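Zadard pauses gripper work after fingers failed to open on command

Last updated: 2022-04-06
Print this article | E-mail this article

Zadard has stopped unattended running of its two-finger grippers at the company's tabletop handling lab after a fault in which a gripper stayed closed when told to open. No one was hurt. The arm's force limit stopped the motion, and an operator cut drive power by hand.

The fault affects the finger controller, a board supplied by Wudulex and fitted to the lab's arms last August. According to an internal fault report, the controller accepted an open command, reported the fingers as open, and left the motor holding torque in the closing direction. The arm then began its next move with material still held between the fingers.

"The position value was stale," said Unnur Kárason, who leads controls work at the lab. "The controller sent the last number it had been asked for, and the arm program took that as a measurement. Nothing upstream had a reason to stop."

The work involved is desk-scale picking and placing. Small items are moved between marked areas on a taped-down mat, and cloth is gripped, lifted and released. Both tasks use the same fingers and the same control program, with different closing force. 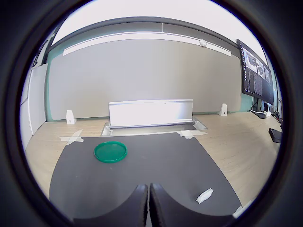 Rigid and semi-rigid items had hidden the problem for some time, the report says. When a small packet fails to release, it usually drops once the arm changes direction, and the run is logged as a late release. Kárason's group went back through 3000 stored cycles and found 113 marked that way. In 26 of them, motor current showed that the fingers had never been driven open at all.

Cloth behaves differently. It bunches between the finger pads and can stay there under low force. If the arm retreats while the cloth is held, the load rises until the material slips, the arm trips its limit, or something resting on the cloth is dragged. In the event that led to the pause, the arm tripped at cycle 1407 of a long run, with the fabric pulled taut and the fingers still closed.

Sherif Belhaj, the operator on shift, pressed the stop button on the bench. Under the lab's rules at the time, that button removed power from the arm joints but left the gripper supply on, so that a held part would not fall. The fingers therefore kept their grip after the stop. Belhaj had to switch off the gripper supply separately before the cloth could be freed.

That second point is being treated as the more serious one. The site safety review, written by Miloslav Pešek, lists it as a design error in the stop circuit and rates it above the controller fault. A person whose glove or sleeve was caught would have found the arm stopped and the grip unchanged. The closing force used for cloth is low, Pešek wrote, but the setting used for rigid parts is high enough to bruise a finger, and the stop circuit makes no distinction between the two.

The review sets out four changes:

1. The bench stop will cut arm and gripper power together. A held item will be allowed to fall.
2. Finger position will be read from the encoder on every cycle. The commanded value will no longer be passed upstream as a reading.
3. The arm will not retreat until motor current and encoder position both agree that the fingers are open.
4. A late release will count as a fault and end the run. 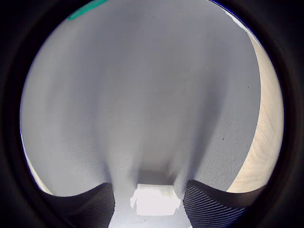 AUTOMATION / SAFETY NOTICES

Wudulex has confirmed the stale-value behavior and traced it to a communications timeout. When the link to the encoder drops for longer than the timeout, the firmware is meant to raise an error flag. In the affected version, the flag is cleared by the next command before the arm program has a chance to read it. Corrected firmware is in test and has not been released.

Until then, Zadard will run its grippers only with an operator at the bench. Cloth work continues at reduced arm speed. Work at the higher force setting is suspended.

Campbell, which uses the same controller on a packing cell, said it had checked its logs and found no similar events. Its cell uses a separate vacuum sensor to confirm release and does not depend on the finger position value. The company has nevertheless added a current check to its start-up routine.

Ásdís Hjaltested, an independent machine safety assessor who read the review at Zadard's request, agreed with the order of priority but asked for one more item. Worn finger pads can hold fabric after the fingers have started to move apart, she noted, and neither the encoder nor the motor current will show it. She recommended a fixed inspection interval for the pads and a short opening stroke before any retreat. Zadard has accepted the inspection interval. The opening stroke is still under discussion, as it would add time to each cycle.

The wiring change to the stop circuit has been made on one bench and is to be copied to the others once Pešek has signed off the test record.

This site uses cookies to remember your settings and measure traffic. By continuing to browse you accept their use. Sign up for our weekly newsletter to get safety notices by e-mail.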